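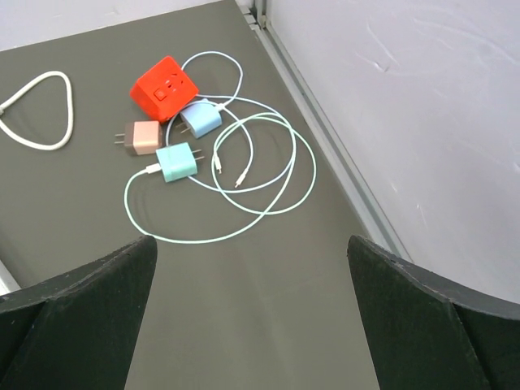
Notes for the Thursday session, 9:40 slot, small room. Twenty-five minutes if the first speaker ends on time.

Start with the title slide. Say who the talk is for: people who run a small library and get asked for the Wi-Fi password and a place to plug in before they get asked for a book.

Slide 2 - The building
Flustuvstead branch library. One floor, brick, 2472 square feet. Built when the only things that needed power were the lights and a typewriter. The reading room had four wall outlets, all on the north side, two of them behind shelving. Pause here and let people look at the floor plan.

Slide 3 - What people did about it
They sat on the floor by the periodicals. They unplugged the display case. One afternoon we found an extension cord across the children's area. That was when we asked for money.

Slide 4 - The visitor survey
514 cards returned over two months, paper only. The question on the card was "What would make you stay longer?" Seating came first, power second, opening hours third. Read two or three of the comments, not all of them. The one about the drafty window gets a laugh but skip it if we're behind.

Slide 5 - What we tried first
Lending out chargers at the desk. We started with 19. We wrote the branch name on each one in paint pen and kept a sign-out sheet. Staff hated the sheet. After the summer we moved to holding a library card at the desk, and that has worked fine.

Slide 6 - Moving the furniture
Mention the Skidholm branch. They moved their long tables to the walls before buying anything, and we copied them. Cost us a morning and a sore back. The quiet readers lost the window seats, and we heard about it. We gave them back two armchairs in August.

Slide 7 - Floor outlets
The quote for cutting into the slab came from Chatzigeorgiou Electric. Show the drawing. Explain that the board said yes to the east half only. Don't get into the permit story unless somebody asks.

Slide 8 - Rules
No cords across a walkway. Nothing left charging at closing. Outlets are shared, first come. The sign is in large type and fits on one sheet. Copies are on the back table - I printed 100.

Slide 9 - Still open
Drodevine branch wants the same layout but has carpet tile and a lower ceiling. Ask if anyone here has done this over carpet.

Questions. Repeat each one into the microphone before answering.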